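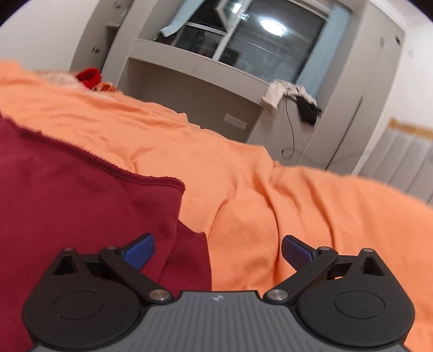 Pose tracking drifts over bedding, planner then folds air

neweren (Nazmiye Eren)
Hi all, long post, sorry! I'm training a cloth folding policy on handheld gripper demos, and the Rikuma tracker keeps losing its position whenever the fingers get close to the sheet. Big orange wrinkles everywhere, a maroon cloth next to it, and the pose slides up to 4 cm while my hand is barely moving. Of 200 demos it threw out 43. Has anyone tuned this?

padfoot_dan
Welcome! My bet is the window. Dark glass with a ceiling lamp reflected in it is a lovely bright feature that moves when you do. Mask the upper part and rerun before you touch any settings.

Clendico_fan
I'd disagree a little, Dan. Reflections hurt, sure, but up close the view is mostly soft folds, and those shift the moment you pinch them. I'd lean on the IMU more and raise the outlier threshold.

neweren
Thank you both, this is so kind. I tried the mask first (easier!) and got 14 demos back. The rest still slide during the grasp.

padfoot_dan
Okay, half a point to Clendico_fan. I still wouldn't raise that threshold, though, you'll let bad poses into training. Can you post the log from one bad grasp?

neweren
Will do after supper, it's 1,459 lines so I'll attach it as a file.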